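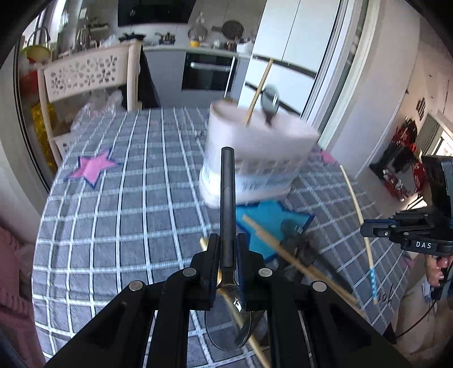
I've been putting spoons away for a living for most of my adult life, and this year I had to learn how to do it again. With my hands in a pair of claws.

Anyone who's read this blog for a while knows I work at Boateng, the big catering kitchen on the edge of Ziltoldale. We do hospital trays, a couple of office canteens, functions when we can get them. 4000 meals on a normal weekday. I'm in the wash-up end, the bit after the food, which most people never think about (fair enough, I didn't either until I was in it). Plates mostly look after themselves these days, they go through the tunnel and come out the other side stacked. Cutlery doesn't. Cutlery comes out in a great clattering heap and someone has to stand there and sort it into caddies, spoons and chopsticks and everything else, and for a long time that someone has been me and whoever else drew the short straw.

So when the bosses stood up in February and said we were getting arms on the cutlery bench, from an outfit called Skellex, I had mixed feelings. It's a rotten bench. Your wrists go first, then your neck, and the noise gets into your teeth. I also quite like being paid.

There are 31 of us across the wash-up shifts, and you could feel the whole tearoom doing sums. Who's casual, who's permanent, who's close to retiring anyway. Edem Zakaria asked the question straight out, in front of everyone, which I'd never have had the guts to do. Whose hours are these coming out of? And what he got was a lot of talk about "redeployment", and a slide with an arrow on it.

What came out of all that, for me at least, was the demo work. The arms need to be shown. I'd assumed (we all had) that a bloke with a laptop would type in how to pick up a spoon and that'd be that. But they want people doing the job over and over, using grippers you hold in your hands that are made like the ones the arm will have, and then the machine learns from the recordings. And some bright spark at Skellex worked out that the people who'd be best at it might be the ones already sorting cutlery all day. They asked for names. I put mine down before I'd thought it through!

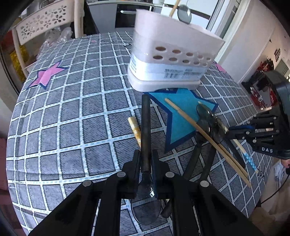
The first session I was hopeless. Truly, embarrassingly bad. You forget how much your fingers do without asking you. I can pick up a spoon, flip it round and feel which way the bowl's facing before it's left the bench, all while having an argument about the footy. With the grippers you've got two flat fingers that open and close and that's your lot. No feeling the edge, no rolling it into your palm. If you grab a spoon too close to the bowl it swings. If you grab a chopstick off-centre it tips, and then you're chasing it across the tablecloth like a kid after a lolly.

Chopsticks are the worst, by the way. I'll die on this hill. A spoon at least has a fat end to tell you where you are. A chopstick lying flat on a cloth is a skinny round thing that wants to be somewhere else, and you've got to come down right over the top of it, close, lift, tilt it up until it's pointing the way you want, and then get it into the holder without knocking out the ones you've already done. I dropped so many that first day I started apologising to them.

And the thing is, all of that is useful to them. I kept stopping and saying sorry, can I do that one over, and Pui-shan Wan, who runs our sessions, kept telling me to carry on. Fumbles where you recover are worth having, she said. The arm's going to fumble as well and it needs to see what you do next. I found that oddly comforting. Nobody in catering has ever been pleased to see me drop a spoon before.

You do get better. By my second week I'd stopped gripping the handles like I was trying to choke them, and I'd found a sort of rhythm, slower than my own hands but steady. Right side reaches, left side waits or holds the caddy, swap. I was getting through 200 pieces in a session without wanting to throw the whole lot out the window. They change the layout between goes too, different tangle, different spot for the holder, chopsticks across spoons, spoons under chopsticks, so you can't go on autopilot. I used to be able to go on autopilot for entire afternoons. I'm more tired after a demo day than after a bench day, but it's a different tired. It's behind the eyes.
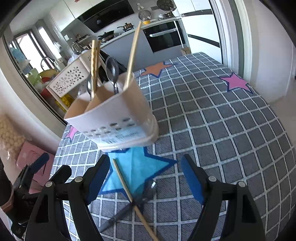

What surprised me is how much I turned out to know. I'd never have called it knowledge. If you'd asked me a year ago what skills I had I'd have said "turning up". But when Pui-shan asked me why I always move the caddy before I've finished clearing what's near it, I had an answer, and it was a proper answer: you want your drop spot on your free side, and you want it there before your hand's full. When she asked why I do the long things first I had an answer for that too. She wrote them down. They're in a document somewhere with my initials next to them, and I can't decide if I'm proud of that or if I've handed over the family silver.

Because that's the bit I keep chewing on at night. I'm teaching the thing that does my job. Everyone says so, my sister says so every Sunday with her eyebrows up. The extra money for demo shifts is decent and it's in writing, but the shifts won't last forever, and once the arm's good at spoons it won't need me to show it spoons. Edem calls me the turkey helping with the stuffing. (He's funny, I'll give him that.)

The arms themselves went in over winter, five of them, running off a control box called Plondadier, which is a terrible name for anything and which the entire night shift now calls Plonker. Plonker is slow. I was ready for it to be whizzing along like in the ads, and it moves like my nan choosing a biscuit. But it doesn't stop for smoko and it doesn't get sore wrists, and it's there at 4 in the morning when we never could get anyone to stay past a fortnight.

And it has changed the room. The bench was miserable, but it was a bench with people down both sides of it. That's where you heard who was pregnant and whose car had died. I learned half my swear words there, in several languages. Now there's one person minding the arms, clearing the jams, topping up the caddies, and that person has a screen and a stool and no one to talk to. It's easier on the body, no argument from me. Two people I know have been able to come off light duties because of it. But I did a minding shift the week before last and by the end I'd told Plonker about my divorce.

The jobs haven't gone, so far. I want to be fair about that. What's gone is the casual extras, the kids who used to ring up before Christmas and get put straight on. No one was sacked, they just weren't rung. You won't find that on a slide with an arrow. I got my own start that way, filling in on somebody else's holidays, and I'm not sure where a nineteen-year-old with no resume gets a foot in at our place now.

We had a meeting about it, our lot, and came up with a short wish list. Minding shifts done in pairs where the numbers allow. Demo work offered round instead of going to the same few faces (I'm one of the faces, so that stung a bit, but I voted for it). Training on the control side for whoever wants it, in paid time. And a straight answer on the casuals. Management said yes to the training, "we'll look at it" to the pairs, and have gone very quiet on the rest.

I've put my hand up for the control training. I'm crap with computers and I told them so. But I know what a jam looks like before it happens — you can hear it, there's a sort of scrape — and I reckon that's got to be worth something to whoever's writing the rules for when the arm should stop. I'd sooner be in the room for that conversation than hear about it afterwards.

My last demo session for the year was Fri 23 December, and I've got a proper break now, first one in ages. I sorted the cutlery drawer at home yesterday. By hand. It took me no time at all and I felt like a concert pianist.

If your work's been through something like this, I'd love to hear how it went, especially a year or two down the track once the novelty had worn off. Comments are open. 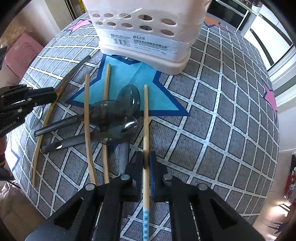 Edem Zakaria: You left out that I apologised for the turkey thing. I'm still not putting my name down for the claws but I've been thinking about what you said in the tearoom, that if they're going to learn it off someone it may as well be off someone who knows it. My worry is what happens to the rate. At the moment you get extra because it's new. Once it's just another box on the roster I can see it sliding back to the base rate, and then we're doing harder work for the same money. Get that in the wish list before February please. Also Plonker jammed twice on my shift and both times it was a chopstick.

Fair point on the rate, I'll bring it up at the next meeting and I'd like you sitting next to me when I do. And of course it was a chopstick!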